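One Box, Everything In: does it hold up?

Several of you have written in about the Wisano method, and more than one of you used the words "life-changing". I have heard those words said of a salad spinner, so I was in no hurry. But the spring newsletter did promise a look at it, and Jonatan Tangen lent me his copy of the booklet, so I have now read all 87 pages and packed a box by it, and then packed it again my own way.

For those who have missed the fuss, the idea goes like this. When you are sending things on to someone, or moving, or clearing a shelf, you stop sorting by type. Kitchen things don't go with kitchen things. You take a single box and fill it with whatever is in front of you, letting the soft items protect the hard ones, and you only use bought packing material for the gaps. The booklet claims you will need fewer boxes, less wrap and less time. It also claims you'll feel lighter, which I have left out of the test.

Most of it is common sense that your gran knew. Anyone who has ever rolled a teacup in a jumper has used the Wisano method without paying for it. The booklet costs 99 kroner plus postage, and there is a good deal of white space in it.

Still, fair's fair. I got out a decent box, white with red edges, the sort with cut-out handles that start to tear the second time you lift it. I put the party tablecloth down first. Balloons and confetti, a bit much for the job, but it wipes clean and small things don't vanish on it the way they do on dark wood.
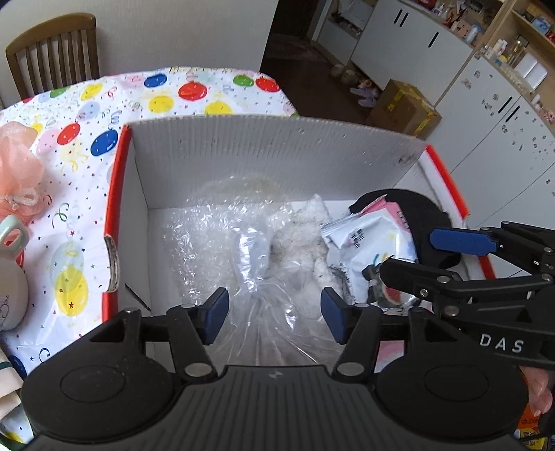
Bubble wrap on the left, soft things and a packet to the right. Mug and bath sponge on the table.

First complaint. The booklet tells you to begin with the soft items and says you "will be surprised how little wrap is required". I would be surprised too. Plush toys are bulky and give way under weight, and once something heavy has been on top of one for a few hours it has flattened out and the heavy thing has room to move. Bubble wrap does at least stay roughly the shape it was when you shut the lid. I would put a layer of it on the floor of any box and treat the soft toys as passengers.

A mesh bath sponge is even worse as padding. It looks generous and it weighs nothing, but press it with your palm and there is hardly anything there. Page after page is given over to "kind textiles" and I can't find a word about how any of them behave under a pile of books.

Second complaint, and here I get cross: liquids. The booklet has half a paragraph on bottles. It says to close them firmly. Thank you very much. Anybody who has opened a parcel to find that a bottle of something orange has wept into a folded cloth will want more than that. Put the bottle in its own bag and tie the neck. Stand it upright, against a wall of the box, and write on the outside which way is up. If you are posting it, ask yourself whether it needs to go at all – most things in bottles can be bought at the other end for less than the stamp.

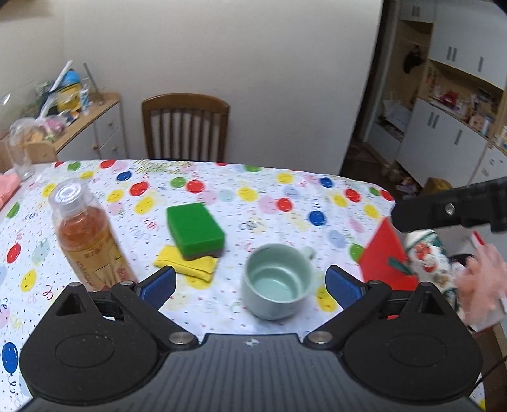 I feel much the same about mugs. The method would have you tuck a mug in among the cloths and sponges and call it done. A thick washing-up sponge is a fair buffer, I'll grant them that, and it's better than a soft toy for the purpose as it has some spring in it. A folded cloth under the mug helps as well. But the handle is the part that breaks, and a handle needs wrapping on its own before you do anything with the rest. Stuff the inside too. A tea towel will do, or paper. I would happily have swapped the whole chapter on "letting go" for one drawing of a properly wrapped handle.

Then there's the question of smell. Soap, washing-up things, a new bath sponge: they all share their perfume with whatever they travel with. That's fine if the neighbour is a mug you can rinse. It's less fine with a plush toy meant for a baby, and quite hopeless with biscuits. Sorting by type got round this without anyone having to think about it. Elsa Eide, who did the parcels for the Sjöberg stall for years, used to keep a bag of clean carrier bags by the table and everything scented went into one before it went near a box. She has not read the booklet and says she doesn't mean to.

So what did I find? Packed the Wisano way, my box came to 2560 grams on the kitchen scales and took 29 minutes, a fair bit of that spent looking for the page I wanted. When I shook it, it rattled. Packed my way, with more wrap and the bottle left out, it was lighter and quicker and kept quiet. I admit that leaving out the bottle makes this a poor sort of contest. Jonatan has already pointed it out twice. 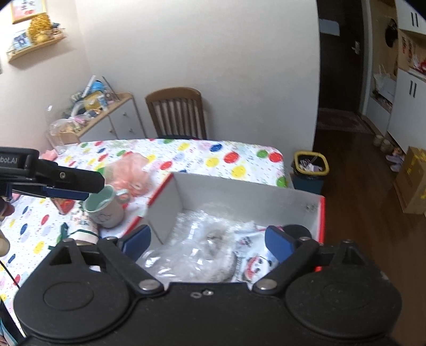
Plenty of bubble wrap, lid still open.

He also says I'm missing the point, and that the method is for people who put off packing for weeks on account of the sorting. I have some sympathy there. If you are the kind who has three half-filled boxes in the hall labelled "misc", then being told to finish one of them may do you good. A mixed box is also nicer to open. Somebody gets a packet, something fluffy, a mug and a cloth in no sensible order, and it feels like a present even when it's just the contents of a cupboard. A box of nothing but cloths doesn't do that for anyone.

What I would keep from the booklet: fill one box before you start another, and use the things you are packing anyway to take up the gaps near the top. What I would drop: the stingy attitude to wrap, the faith in soft toys, and the bit about thanking the box.

A word on tape, as it comes up every time. The Dullard brown stuff that was on offer in October is no bargain. It splits down its length as you pull it and you end up picking at the roll with your nails. Pay a little more, or use the old gummed paper kind if you have any left in the drawer. And go over any handle holes on the inside before you lift, whatever the box looks like when it's new.

Jonatan's copy is back with him, with my pencil marks in it, and he is willing to lend it on. Please ask him before you spend the 99 kroner. If you have packed a bottle the Wisano way and had it arrive intact, I'd like to hear about it, along with how far it went and who carried it.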